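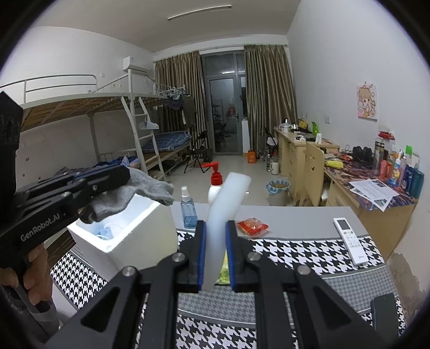 Hand-held grippers in use at the table, one with a gray sock, the other with a white foam block.

Udelport Residence Open Day Group
Minutes of meeting, 2022-10-18
Present: Tamunoemi Ekpo (chair), Şükran Gündoğdu (minutes), residents of the Ardeleanu wing
Apologies: Huvgate office

1. Minutes of the last meeting
Approved with one correction. The Sesov visitors are coming in the afternoon, not the morning.

2. Gripper demonstration
T. Ekpo reported on the demonstration. It covered picking up and holding small household items with hand-held grippers, one in each hand. Members agreed that everyday objects are easier for visitors to follow than test blocks, and that soft items such as socks and cloths should stay in the program. Ş. Gündoğdu asked for the talk to be shorter so that more people get a turn. Agreed - each session will run 30 minutes, talk included.

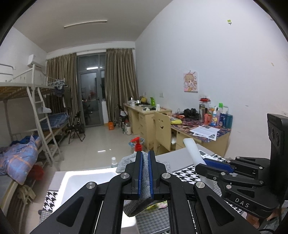
Can visitors try the grippers themselves at the open day?
They can, two at a time, after a short introduction from T. Ekpo.

3. Room and access
Room 217 is confirmed for the open day. Visitors will sign in at the front desk and be walked up in small groups. Bags and coats are to be left downstairs. The hallway outside must stay clear, so groups waiting their turn will use the common room.

4. Printed material
The draft handout was passed around. It uses the word "actuator" four times and will be rewritten in simpler terms. Huvgate has offered to print it. Ş. Gündoğdu to send the final text.

5. Budget
The 4,000 set aside for the open day has not been touched. Signs and refreshments will come out of it. No decision on hiring extra chairs - T. Ekpo to ask for a price first.

6. Other business
A resident asked whether photos may be taken during sessions. Agreed, as long as people in the room are asked beforehand.

Actions
T. Ekpo: chair prices, session list
Ş. Gündoğdu: handout text, reply to Sesov

Next meeting to be set by email before the end of October.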